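Somero Vinyl Sheet and Wallcovering: Frequently Asked Questions
Last revised 5/12/20

These answers apply to Somero sheet flooring and to the Olberg and Stanska wallcovering lines sold through Arango. Where an answer differs from the leaflet packed with the roll, follow the leaflet, as it is matched to the production batch.

FLOORING

What subfloors can the sheet be laid on?
Concrete, plywood underlayment, and existing single-layer resilient flooring that is fully bonded. Particleboard and cushioned vinyl are not accepted. Ceramic tile may be covered if the grout joints are filled flush with an embossing leveler and allowed to cure.

How flat does the subfloor need to be?
Check with a straightedge in two directions. Gaps under the straightedge must be filled and sanded. Ridges and fastener heads will show through the sheet within a few weeks, and this is not covered by the warranty.

Does the sheet need to acclimate?
Yes. Unroll it face up in the room where it will be installed and leave it for 30 hours with the heating or cooling at its normal setting. Do not stand rolls on end during this period.

Do the marble patterns have a direction?
Yes. The veining in all marble patterns is printed with a run direction, marked by arrows on the backing. When two sheets are seamed, both arrows point the same way. Exceptions are the patterns labeled "reverse sheets" on the roll end, which are turned 180 degrees at each seam.

Will the dark gray marble show dust?
More than the beige, less than the black. Light veins break up the field, and fine dust tends to be noticed first in the plain slate areas. 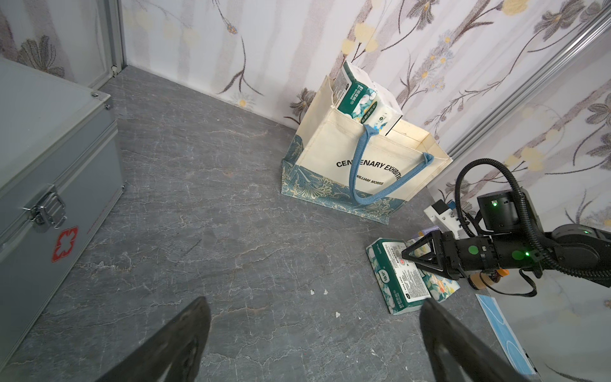
How soon can the floor be walked on?
With full-spread adhesive, light foot traffic is allowed once the adhesive has set according to the label on the pail. Keep furniture, cases and appliances off the floor for the first 46 hours. Roll the floor with a sectional roller before the adhesive sets and again at the end of the job.

Can I use rubber-backed mats?
No. Rubber can react with the wear layer and leave a permanent yellow stain. Use woven mats or mats marked as non-staining. The same applies to rubber feet on storage boxes and exercise equipment. Felt pads are acceptable if kept clean.

What should I clean it with?
Sweep or vacuum with the beater bar off, then damp mop with a neutral cleaner. Do not use steam mops, solvent, or wax. Scuffs can usually be removed with a white nylon pad and a small amount of cleaner. Green and brown pads will dull the finish.

Can a cut or gouge be repaired?
Small cuts can be closed with seam sealer. Larger damage needs a patch cut from the same batch, with the pattern matched by double cutting. Keep offcuts for this purpose, rolled face out and stored dry.

WALLCOVERING

What is the difference between Olberg and Stanska?
Olberg is a non-woven paper; the paste goes on the wall. Stanska is a vinyl on a paper backing; the paste goes on the back of the strip, which is then booked before hanging. Do not mix the two lines on one wall, as they differ in thickness and the seam will be visible.

How do I work out how many rolls to order?
Measure the wall height and add four inches for trimming. Round that figure up to the next full pattern repeat. Divide the roll length by the result, dropping any fraction, to get the strips per roll. Divide the total wall width by the roll width, rounding up, to get the number of strips. A wall requiring 20 strips at three strips per roll needs seven rolls. Doors and windows are not deducted on large repeats.

Why does a large floral waste more paper than a stripe?
Each strip has to start at the same point in the repeat, or at the half point for a drop match. The length cut off to reach that point cannot normally be used at full height. It can be used above doors and below windows.

Where should the first strip go?
On large-scale florals, center a main motif on the wall seen first from the door and work outward to both corners. Plumb the first strip with a level. Do not rely on the corner or on door trim.

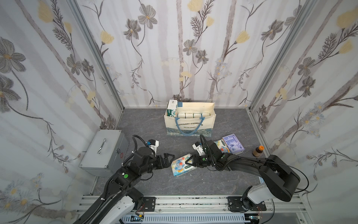 How are inside corners handled?
Do not wrap a full strip around a corner. Cut the strip so that a narrow margin turns onto the next wall, then plumb a new line and overlap the margin with the remainder. Use vinyl-over-vinyl adhesive at the overlap for Stanska. A small loss of match in the corner is normal.

ORDERS AND RETURNS

Do batch numbers matter?
Yes. Color varies between batches. Check that all rolls carry the same number before cutting. Claims for shade variation are not accepted after the third strip is hung.

Can unused rolls be returned?
Unopened rolls of wallcovering can be returned to Arango with proof of purchase. Sheet flooring is cut to order and cannot be returned. Patterns discontinued in January are final sale.

What is form 208?
The warranty claim form. Attach the roll label and a sample of the affected material.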